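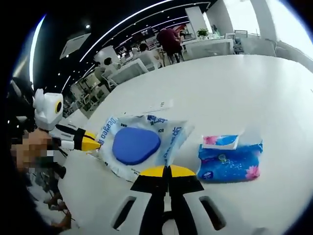 Search this site Search Go

Baltolard Opens Second Phase of Household Handling Project

The Baltolard Institute has begun the second phase of a project to gather examples of everyday handling tasks for a learning system, the institute announced in June. The work is carried out by people using hand-held grippers at ordinary tables, and the recordings will be used to train a control program known as Kingi.

The first phase dealt with rigid objects such as cups, boxes and blocks. The second turns to soft and packaged goods, among them wet wipes, packs of tissues and small packets. Items of this kind bend, crinkle and slide when they are touched, and the institute said that the program had performed poorly on them in earlier trials.

"A box has the same shape each time you reach for it," said Styliani Vlachopoulos, who directs the project. "A package of wipes does not. We need many examples from many different hands before the system can be expected to cope."

The new phase covers 58 tasks. Each is to be recorded by at least five operators, who receive written instructions on the goal of the task but are free to choose how they approach it. Typical tasks include moving a package from one side of a table to the other, opening and closing a flip lid, and placing a small packet on top of a larger one.

The grippers have two parallel fingers with yellow tips, and an operator may work with one or with a pair. Amarachi Idahosa, who oversees operator training, said that new operators complete 40 practice recordings before their work is accepted. Recordings in which an item is dropped are kept and labeled separately.

"We ask people to work at a natural pace," Idahosa said. "When they slow down too much, the motion stops looking like something a person would do at home."

Labeling and review will be handled by Tendska, which held the same role in the first phase. According to Spyros Liapis, the firm's project manager, reviewers check the start and end point of every task and return any recording in which the fingers are hidden from view for too long.

The institute has set a target of 130 hours of accepted recordings for the phase. Operators' hands and faces are obscured before material is released to partner groups.

Results from the second phase will be compared with those from the first using the same set of tests. Vlachopoulos said that a decision on a third phase, which would cover clothing and towels, depends on the outcome of that comparison.

Filed under: Research News, Robotics, Machine Learning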